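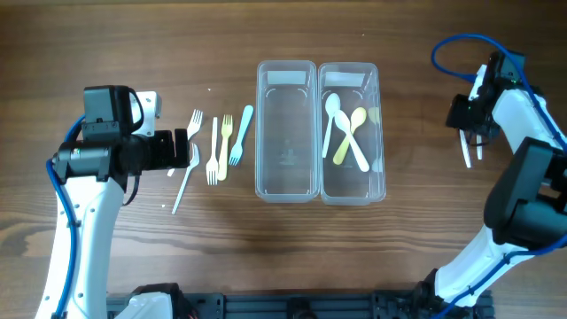

Right, slide one. Say hello, say I'm from the Udcombe workshop, say I'm the one who got the phone call.

The job sounds daft when you say it out loud. Two arms, a pile of plastic cutlery, forks in one tub and spoons in the other. We'd done 2,000 picks at Skullton without much bother, so when we moved the lot to Sirnside in July I was feeling pretty smug (pause here, let them laugh).

Then we started breaking forks! Thin white handles, cheap ones, and the grip force was still set for the thick coloured cutlery we'd tuned it on. My fault, I'd copied the old settings file over and never looked at it again.

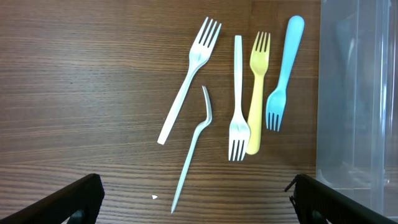

Now, a snapped fork is cheap. What bothers me is the chips. A bit of plastic that small doesn't register as a fork, so the software ignores it and carries on, and these tubs were meant to go on to a canteen. Somebody could've ended up eating one. Slow down for this bit.

What we changed: force down to 6 newtons for anything white and thin, and a hard stop if the fingers close further than they should. After a stop, a person wipes the table before pressing start. Bustamante wanted it to restart by itself after 90 seconds and I said no, and I'd say no again.

Mention the 400 test picks if there's time. Then questions.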